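Why I'm Suddenly Drinking Five Kinds of Tea

I bought my first bag of loose leaf tea in September, mostly to get out of the rain. There's a little shop in Jarnville called Karaki, squeezed in next to the shoe repair place, and I had walked past it for years without going in. Well, I went in! And now half a kitchen shelf is tea and I can't stop talking about it, so you're getting a blog post.

The tea that got me was a green one, very plain looking, dark little twists that smelled like cut grass and toasted nuts. The owner, Elie Qudah, asked me how I usually made green tea and I told him the truth: boiling water, bag in, forget it's there, drink it anyway. He was very polite about it. Then he said to try it at 70 degrees (that's Celsius, 158 for the rest of us) and pull the leaves after 2 minutes.

I went home and did exactly that and oh my goodness. It was sweet! I had spent my whole adult life thinking green tea was supposed to taste like a wet fence, and all that time I was just cooking it.
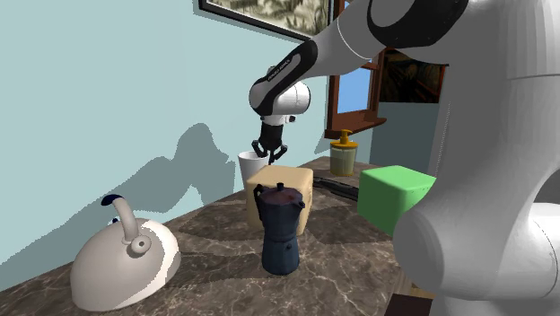

So of course I had to try everything else the same careful way. Black tea can take the full boil, and it likes a longer steep, closer to 5 minutes if you're adding milk. Oolong sits somewhere in between, and the fun part is that you can use the same leaves again and again. The second round of the one I have right now is better than the first, all peachy and round, and I've started pouring the first one a bit short just so I can get to it sooner.

I don't own a fancy kettle. I boil the water, pour it into a cold pitcher, wait a little, and check it with the thermometer I use for roasts. It works great. If you don't have a thermometer, let the kettle sit with the lid off while you put the dishes away and you'll be close enough.

The one thing I did splurge on was a basket strainer, a deep one, so the leaves have room to open up. My old one was shaped like a tiny house (a gift, very cute) and the leaves just sat in there in a lump. It hangs on the Christmas tree now.

I've also been reading about where all this comes from, and I'm in way over my head. There are more than 1,000 kinds listed in the back of the book I borrowed from the library in Flaten, and I've tasted so few of them that I had to laugh. I'm up to the chapter on smoked teas, which I was sure I'd hate, and now I want one badly.

Next month I'm visiting my sister in Gredavent and she says there's a tea room by the train station that does tastings in the afternoon. I've already told her we're going. She drinks instant coffee, so wish me luck!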